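Workshop notes > Packing bench > 2018

Oct 31, 2018

Packing bench, Jarbridge order

Started on the Jarbridge order this morning with the bench cleared down to the white top. Brown paper bags only from now on. The padded envelopes are finished and we are not buying more. The bags are the plain flat-bottom ones from Mitard, which come folded and need opening out by hand. Push a fist into the bottom corners before anything goes in, otherwise the base stays creased and the bag leans.

Notes on the bags so far:

They stand up well once the base is square. With light items in them they still creep across the bench if something brushes the rim. A strip of masking tape under the base stopped that. Double-sided tape held better but tore the paper coming off, so don't use it.

The rim is the weak place. Two bags from the first bundle split down the side seam when I opened them too fast. Folding the top edge outward once, a finger's width, makes a cuff and the mouth stays round. It also gives a cleaner fold when closing. I did this on every bag after the first few and had no more splits.

The older bundle, left on the bottom shelf since March, is softer than the new one. It feels a bit limp, probably from the damp on that wall. I moved it up to the top shelf by the door. Use it for loose soft stuff and keep the new bundle for anything with corners.

Order of packing. The sheet from Jarbridge says heavy items first, and I agree with that, but it says nothing about long or round things. Round things dropped in on end fall over when the bag is moved and push the side out. Laid flat they stay put, and other pieces can go around them. I have written this on the sheet in pencil. Somebody should put it in the typed version.

Anything with a sharp edge gets a turn of newsprint first. We have plenty of newsprint. Tissue is running low and should be kept for the glass.

Line 341 on the Jarbridge list is marked "assorted, small." I asked for a breakdown and have not heard back. Until then those go in their own bag, labeled, and sit on the left end of the bench. Line 503 is a repeat of an earlier line with a different spelling. I crossed it out on our copy and made a note in the margin so it doesn't get packed twice.

The light over the bench is fine for the top but poor for looking down into a bag. The sides throw a shadow over whatever is at the bottom and dark items disappear in it. Turning the bag so the wide side faces the lamp helps. A clip-on lamp would help more. There was one in the Khurana cabinet, but the clip is cracked.

Closing. Fold the cuff back up, press the two long sides together, fold over twice, label across the fold. Staples catch on everything when the bags are crated, so labels only. The Brisedus labels stick to the brown paper right away and can't be moved once they are down. The cheap ones curl at the corners overnight. Put the item line at the top of the label and the bag number under it, large enough to read from standing height.
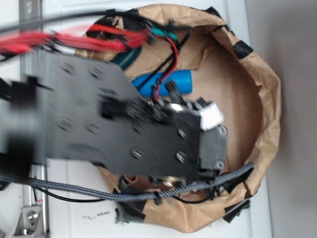
Open bag on the white bench top, blue cylinder lying on its side in the upper half.

Crates: 70 bags to a crate is what the sheet asks for. That only works with the small size. With the bigger bags the top layer gets squashed and the folds come open. I would sooner use an extra crate and leave the lid with some room. Will ask Jarbridge before sealing any.

Odds and ends. The tape dispenser needs a new blade, the one in it tears the tape at a slant. The pencil cup went back to the drawing table, please leave one marker at the bench. Scrap paper from split bags goes in the flat box under the shelf, good for padding the crate corners.

Still to do:
- type up the pencil notes on the packing sheet
- chase the breakdown for 341
- order one more bundle of the new bags
- lamp for the bench
- ask about crate count before sealing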